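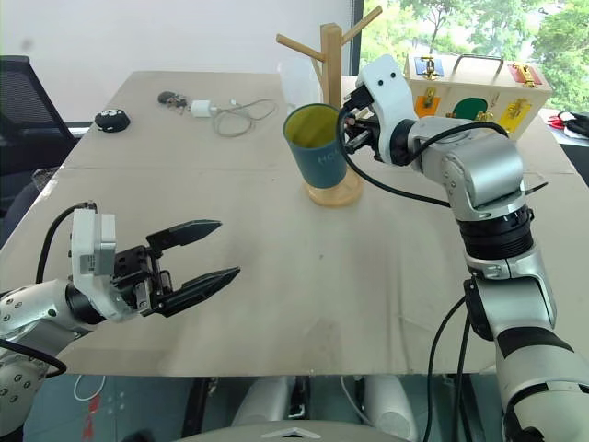 Clemlow, Thursday, July 4, 2024

Recording a cup task by remote control

These are the steps we use at the Skorano bench for the cup and stand task. They assume both arms are already calibrated and the leader handles are paired. If they aren't, do the Hurnen setup page first and come back.

The task itself is short. One gripper holds a cup by its rim and works it at the stand, which has a square post, a round base and angled pegs. The other arm stays open and out of the way unless the cup needs steadying.

Before you start

Put the stand toward the back of the table, within easy reach of the right arm. Run both arms through their full range once with the handles and watch the cables. A loop that looks harmless at rest can catch on the elbow when the wrist turns.

Other things can stay on the table. We leave the latch box next to the stand in most sessions, and the policy should learn to work beside it. Just don't move anything in the background halfway through an episode.

Check the head view on the monitor. You want the cup, the stand and both grippers visible at the same time. Set the episode limit to 30 seconds. New operators may want longer for practice, but don't save those.

Recording an episode

1. Bring both arms to the start pose and open both grippers fully. Wait for the tone.

2. Press the left pedal to start recording.

3. Move the right gripper to the cup and come in from the side. Close on the rim slowly. Squeezing hard tips the cup and the mouth swings away from the peg.

4. Pause for a moment once you have it. The pause makes the grasp easy to find later when you label the phases.

5. Tilt the cup so the open end faces the peg you want. Do this a little in front of the post, where you still have room to turn the wrist.

6. Guide the cup over the tip of the peg and let it settle. If it touches the post, back up a few inches and try again in the same episode. Small corrections are useful in the data. Long ones are not, so stop and discard if you have missed three times.

7. Open the gripper, pull straight back, and return to the start pose. Press the left pedal again to save, or the right pedal to discard.

How many to record

Record in sets of 24, then take a break of at least 10 minutes. Tired hands show up as jerky wrist motion. Change the cup position a little for each episode and switch pegs halfway through the set. Our first policy trained on 164 saved episodes. It did fine on the near peg and poorly on the far one, mostly from using the near peg too often.

Common problems

The arm lags behind your hand. Close the preview windows on the operator computer and restart the Türkmen bridge.

The gripper hides the cup. Rotate the wrist outward before you close in. You can also use the wrist view, but keep an eye on the head view for the peg.

The cup slips during the tilt. Grip a bit deeper over the rim and slow down.

The left arm drifts. Rest the left handle in its cradle and leave it there until you need that arm.

When the set is done, play back the first and last episodes before copying the folder to the shared drive. Labeling is covered on the next page.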